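Rundidholm to Vedel, and a change of plans

15/07/2024

Well, we made it to Vedel! It was meant to be an easy run up from Rundidholm, but we got away late because I wanted one more walk down to the harbour (and one more cinnamon bun, if I'm telling the truth), so it was nearly lunch by the time we were out on the coast road. Kamil Kopecký drove the first stretch and I had the map, and we only missed the one turn.

The big news for anyone following along is that the Mowat ferry is off until August. They've got it out of the water for repairs, and the fellow at the ticket office said there'd be no replacement boat. We'd booked two nights over there and I'd been looking forward to it for months, so I was a bit glum for an hour or so. The guesthouse was lovely about it and gave us our money back on the spot.
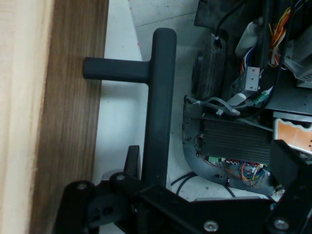
T-shaped handle, dark grey on brown wood.

So now we're going inland to Surkach instead, the long way round through the hills. We stopped for fuel and groceries on the edge of Vedel and came out with bread, tomatoes, a slab of smoked cheese and far too many biscuits. The odometer says 678 kilometres since we left home, and the little car hasn't complained once, even on the gravel bit past the quarry where I was holding my breath the whole way!

Vedel itself is a friendly sort of place. There's a main street with a bakery, a hardware store and a museum in the old customs house, which was shut by the time we wandered past. We had fish soup at the pub by the bridge and got talking to a couple who'd just come from Surkach. They reckon the lookout walk is worth doing early, before the tour buses, and that the 500 steps at the top feel like more.

We're hoping to be on the road by 10 tomorrow. Next post from Surkach, if there's any reception up there.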